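Black T-shirts go grey and keep lint, and how to fold them so the print survives?
Household help > Laundry and clothes

Posted by Moltia51

Hello to all. I have many black cotton T-shirts, most of them with a small print on the chest, and I have two problems with them.

First, they come out of the drawer with a crease straight through the print. After some months the print begins to crack along this line. Second, there is always lint, very small pale dots, even on shirts which I have just washed. My machine is a Kemwood, I wash at 30 and spin at 1000. I use the liquid from Flavier for dark clothes, with no softener.

My method of folding is simple: shirt flat on the table, sleeves in, then in half and in half again. I suppose that one of these steps is wrong, but I don't know which. My drawer is only 15 cm deep, so hanging everything is not possible for me.

Pictures of a black T-shirt at folding: 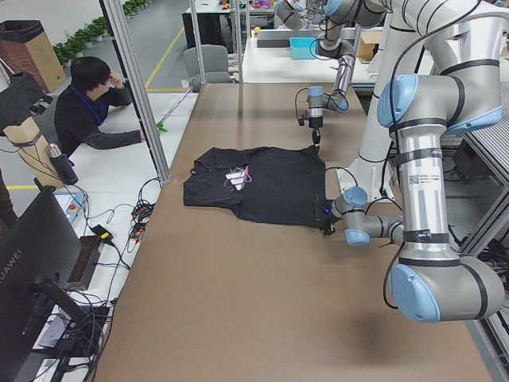
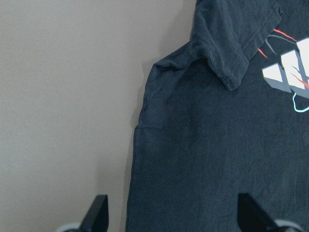
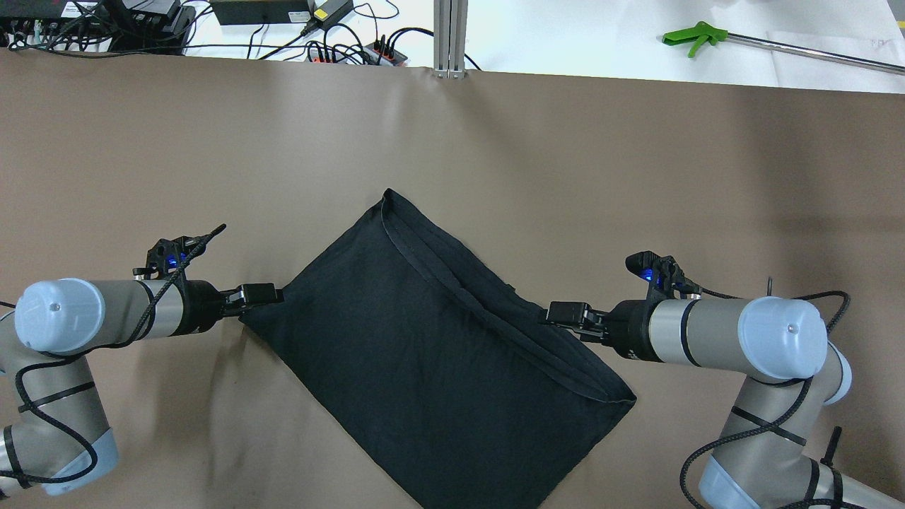 First spread out flat, second the folded sleeve from close, third the black cloth held at two sides.

Thank you for any advice. Please don't tell me to buy new shirts – I like these ones.

Posted by Pretorius_home

Look at the second picture. The sleeve lies over the body, and its lowest corner has a small tuck. If you put the shirt in a full drawer like this, the tuck is pressed into the cotton and you will have a mark there. Pull the sleeve hem flat with two fingers before you make the next fold.

For the print, I would do it in this way:

Lay the shirt with the print down, on a clean table.
Fold one side to the middle of the back, then turn the sleeve back so that it lies straight.
Do the same with the other side.
Fold the hem up to one third of the length, and then once more up to the collar.

With a small print on the chest, the side folds usually pass beside it and the last fold passes under it. Your "half and half again" goes through the middle of the chest, and there is your crack. If the print is wide, roll the shirt loosely instead. It also stands well in a low drawer.

One thing more, don't iron directly on the print. Turn the shirt inside out, or put a thin cotton cloth between.

About the lint: do you wash together with towels? Towels are the worst. I wash black things only with black things, inside out, and I clean the filter of the machine each month. A slower spin is also kinder for prints, I use 800.

Posted by kettle4000

just use a lint roller, works for me. Mine all go on hangers so can't help with folding

Posted by Moltia51

Thank you both. Yes, I wash them together with two grey towels, I did not think of it. I have now folded four shirts with the print down and they fit in the drawer, but the last fold is a little thick with the bigger sizes. I will try to roll these. The filter I must first find – the manual of the Kemwood is somewhere in the cellar.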